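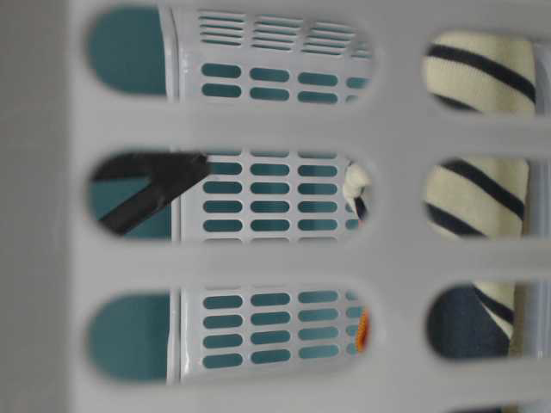
White plastic baskets, close up.

Priloritz First Year Set
Orientation course for adults who arrive from a closed country
Printed books, audio player and cards in one box

The Priloritz First Year Set is made for adults who come to the United States as refugees or asylum seekers from a country where news, travel and private business were controlled by the state. It is used by resettlement offices, public libraries, adult schools and also host families. A person can study with it alone, but we think it works best with a partner who has lived in the country for some years.

Most orientation courses begin with the bus, the bank and the doctor. Our set has these subjects too. It gives more pages, however, to the questions which our first readers asked us again and again. Why do two newspapers write opposite things on the same morning, and both stay open? May I say in a shop that I do not like the president? Who decides in which city I will live? If a person was taught for all the years of school that America is a place of hunger and crime, these questions come in the first week, and an answer in simple words is needed then.

The set was written in Gorkstead by people who teach newcomers, and a good part of us were newcomers also. We have tried to keep the language easy. We do not tell the reader what to think about the old country or about the new one.

What is in the box

Course book, eight units, spiral bound so it lies flat on a table
Partner book with the same page numbers
Kondix audio player with all the unit recordings, earphones and charging cable
Bạch card pack for speaking practice
Pocket glossary of 2,000 words
Plain notebook without any logo
Cardboard sleeve for documents

The eight units

Unit 1. The first days. Keys, address, emergency number, who may enter your home and who may not.
Unit 2. Papers. What each card and letter is for, which ones you carry and which ones stay at home.
Unit 3. Money. Wages, tax, rent, credit. Why a bank sends you an offer you did not ask for.
Unit 4. Shops and choice. Unit prices, returns, sales, and how to leave a store without buying.
Unit 5. News. Public and private media, opinion pages, rumors on the phone, video channels which ask for a dramatic story.
Unit 6. Speaking freely. Elections, complaints, religion, what the police can ask from you.
Unit 7. Work and school. Interviews, small talk with the boss, parents' evenings.
Unit 8. The people at home. Calls, letters, money transfers, and how to be careful when relatives could be punished for contact.

Unit 5 was changed the most in the present edition. Many readers told us that they received invitations to appear on a video channel or a podcast soon after arrival. Some of them were glad that they went, others regretted it. The unit now has a checklist of things to settle before an interview: whether the face is shown, whether the real name is used, who owns the recording, if there is payment, and whether a part can be removed later. There is also a sample letter for declining politely. 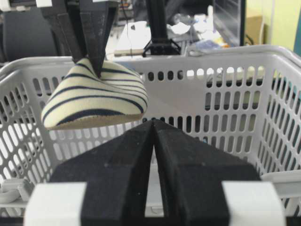 Cream fabric with navy stripes.

The Kondix audio player

The player has five large buttons and a small screen. It does not connect to the internet, and it has no microphone. We chose it for this reason, as a number of our readers came from places where a radio or a phone was inspected, and they did not feel comfortable with a device that can listen. It stores no information about the user. When the battery is empty it will remember the unit, and nothing else.

Every recording is in two speeds. The slow speed was read again by the same voice and was not stretched by computer, so the words sound natural. The speakers have different American accents. One voice in Unit 3 speaks quickly on purpose, because landlords often do, and the text of that conversation is printed in full in the partner book.

The earphones are of a simple type with a wire. Any other earphones with the same round plug can be used.

The Bạch card pack

The cards show a situation on one side and useful sentences on the other. They are for two persons or a small group. There is no score and no winner. A card may say: "Your coworker asks where you are from and you do not want to explain today." The back gives a short answer, a friendly answer and an answer which closes the subject. Teachers have told us that this card takes a whole lesson.

Some cards are marked with a gray corner. They touch hard matters like the crossing of a border, time in detention or family who stayed. Please take these out before a group session if you do not know the group well. They can be put back at any time, the order of the pack is not important.
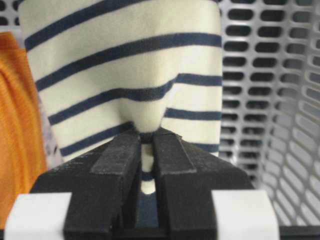

The partner book is for the other person at the table. It explains which topics can be heavy, and it suggests how to ask without making an interrogation from it. For example, we recommend not to ask "Was it really so bad there?" and not to ask for a comparison of the two countries in the first meetings. A better start is the practical task of the day. If the newcomer wishes to tell something, he or she will do it when there is time.

There are also notes on culture shock. Our readers were surprised by many different things: that strangers smile, that adults throw away bread, that a student can disagree with a professor, that the lights stay on all night in an empty office. The partner should not laugh at this, and should not be too proud either. A surprise can be good and painful in the same minute.

Languages

The course book is printed with English on the right page and the first language on the left page. Please choose the language when you order. If the language you need is not in the order form, write to us, as we sometimes have a test print which can be sent without the audio. The partner book is in English only.

Technical information

Weight of the complete set: 900 grams
Cover: coated paper, can be wiped with a damp cloth
Paper: matte, suitable for pencil and ballpoint
Type size: large in the course book, normal in the partner book
Player charging: by the cable in the box, wall plug is not included
Level of English: beginner to lower intermediate

Ordering

Single sets are sent from our storage room in Gorkstead. Offices and libraries can order on account and pay after delivery. Parts can be bought again separately, with the exception of the document sleeve. The card pack is the part that is lost most often, so we keep enough of it.

Orders in February may take longer than usual, as we count the stock and print corrections in this month. The corrections are mostly about fees and forms, which change. Owners of the present edition can ask for the correction sheet at no charge. It is a single page and is placed in the back of the course book.

The outside of the parcel has only our street address as the sender. The words "refugee" and "asylum" do not appear on the parcel or on the invoice.
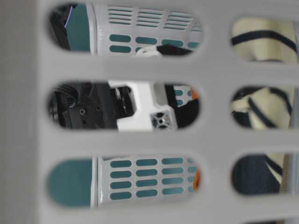

Can the set be used as legal advice for an asylum case?

The set is a language and orientation course and cannot replace a lawyer. Unit 2 explains in simple words what an accredited representative is and how to check one, and it has a page where the reader can write the dates of appointments. For everything which concerns the case itself, please speak with a qualified person before you sign a form.

Returns

Unused sets can be returned in the original box. If the player does not work, send only the player and keep the books, and we will replace it. Please do not send back a notebook or a course book in which somebody has written. We do not want to read private notes, and we have no way to forward them.

Related items

Priloritz Partner Book, single copy
Bạch card pack, single pack
Kondix player, replacement with recordings
Pocket glossary, box for classrooms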